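Home | News | Opinion | Budget Desk | Contact

Buy the hand last

By Glória Serrano
9/12/18

Every February the equipment requests come in, and every February the robot quotes are written the same way. The arm and the hand get a full page. The table, the bins, the spare parts and the hours get one line at the bottom called "setup." I have read enough of these to think the page is upside down.

I plan spending for a small packing and returns business in Cindonley. We looked at sorting cells from two vendors last year, Plira and Louro. Both sales visits were pleasant. Both spent most of the time on finger joints and grip force. When I asked who would teach the machine our items, and how many paid hours that would take, I got a brochure.

Teaching is the cost. A hand that can hold a box may still need a lot of practice before it holds a soft bag or something round with a hole in it. Somebody has to lay the items out, run the task, watch it, reset the table and do it again. That person draws a wage. In our own plan I put 20 percent of the purchase price against this work, and it was too low by the second quarter.

My colleague Salvador Torres argued for the opposite approach. He wanted the better hand up front so we would not have to buy twice. I understand that. But a better hand on a badly planned table is still waiting for someone to reset the table, and the loan payment comes due either way.

So my advice to anyone filling out a request is to start with the task. Write down what goes where. Use your real items if you can spare them and cheap stand-ins if you can't. Have a person do the job by hand for 15 days and keep notes on what slows them down. Some of it will be fixed with a different container or a label, and you can buy those this afternoon.

Then price the labor, the spare fingers and the service contract over 4 years. Put the machine on the last line. If the total still makes sense, sign. Veltesura, the shop across the road from us, did it in that order and ended up with a smaller order than they had planned, plus a technician they kept on.

I would also ask any vendor for a trial on a plain table with your own kinds of goods, and I would ask to see the resets as well as the good runs. A vendor who won't agree to that has told you something about the next invoice. 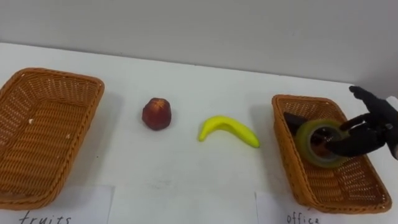 Our own request goes back in next February with the lines in the new order. Salvador still wants the better hand, and he may get it if the labor figure holds.

Recent in Opinion
Leasing or buying: what the service contract leaves out
Why our spare parts shelf got its own budget
Two quotes are not enough
Training hours belong in the purchase price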